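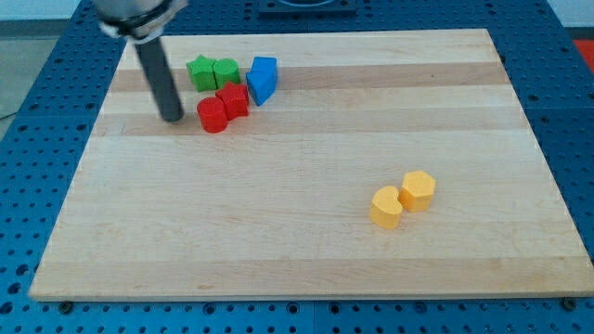
Home | Syllabus | Handouts | Labs | Contact

Filed under: Course Materials > Planning & Purchasing

Handout 4: What a Small Robot Bench Costs
Instructor: Oğuzhan Yüksel

Welcome back, everyone! Last time we got as far as the arm itself, and I promised we'd spend today on all the smaller lines underneath it, which is where student budgets tend to go wrong (mine did too, the first year).

Start with the table. A perforated metal one costs more than a plain bench, but you can bolt a wooden board straight onto it and move things later. The Drotthorpe quote is $1,189, delivery extra, so please write delivery on its own line.

Next, the finger. For pushing blocks a single straight finger is plenty, and Cirkar sells theirs for $74. Put down two, plus a spare set of bolts.

Then the blocks - stars, cylinders, hearts, hexagons, in a few strong colors. I allow $100 for these and another $120 for the board.

For next class, redo the Irby worksheet with your own numbers and add a second quote for the table. Symonenko usually answers by email in a day or two, so do write to them early!

Last updated: 9 October 2024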